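カテゴリ:くらし > キッチン家電 > 炊飯器
タグ:海外の炊飯器/内ぶた/におい

スレッド名:中国語表示の炊飯器、ふたの手入れについて

waqas_g
はじめまして、Waqas Gilaniと申します。日本語は勉強中ですので、変なところがあったらすみません。
前の部屋の人からフィリップスの黒い炊飯器をゆずってもらいました。ボタンが全部中国語です。漢字なので半分は分かりますが、半分は自信がありません。「再加热」は温め直しで、「保温/取消」は保温と取り消しが同じボタン、という理解で正しいでしょうか。
それから、もっと困っているのはにおいです。5月になってから、ふたを開けると少し古いごはんのようなにおいがします。 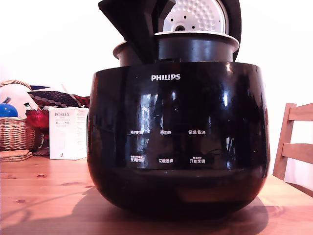

内がまは毎日洗っています。内ぶたはぬれた布でふくだけでした。穴が細かいので、布では中まで届かないと思います。外して洗ってもよいのか、説明書がないので分かりません。

nellidis
その理解で合ってますよ。「预约时间」は予約の時間、「烹调时间」は調理時間、「功能选择」でメニューを選んで、「开始烹调」で炊飯開始です。
においは内ぶたか蒸気口でしょうね。うちのは別のメーカーですが、内ぶたは毎回外して洗います。

コメ研ぎ13年
外れるかどうかは機種によるので、無理に引っぱらないほうがいいです。型番は底のシールにあることが多いので、まずそれで説明書を検索してください。
あと保温は何時間していますか?

waqas_g
ありがとうございます。保温は、朝炊いて夜まで、11時間ぐらいになる日もあります。金曜日は帰りがおそいので、もっと長いです。

コメ研ぎ13年
原因はそれだと思います。においは手入れより保温時間です。炊けたらすぐ小分けにして冷凍。保温は3時間まで。

nellidis
3時間はきびしすぎませんか。私は夜まで保温しても気になりません。パッキンのぬめりを取ったら、においは消えました。先に掃除だと思います。

コメ研ぎ13年
気にならないのと、におわないのは別の話です。それに5月の部屋は思ったより暑いですよ。

jadoon
横から失礼。私はクエン酸を入れた水を一回沸かします。ただ、これも説明書で使ってよいか見てからのほうが安全です。重曹はアルミの部品が黒くなることがあるのでやめました。

waqas_g
みなさん、ご親切にありがとうございます。底のシールから説明書が見つかりました。中国語ですが、絵があるので分かりました。内ぶたは外せるそうです。外してみたら、ふちのところに白いものがついていて、はずかしかったです。
保温については意見が分かれましたが、今週から半分は冷凍、半分は夜まで保温にして、自分の鼻でくらべてみます。

▼この話題へのコメント(3件)

ilum:同じく中国語ボタンで苦労している者です。訳が助かりました。うちは小さい紙に日本語を書いてふたに貼っています。

drodico:冷凍派に一票。ラップより平たい容器のほうが、温めムラが少ないと思います。

名無しの台所:洗ったあと、内ぶたはよくかわかしてから戻してくださいね。ぬれたまま閉めると、またにおいますよ。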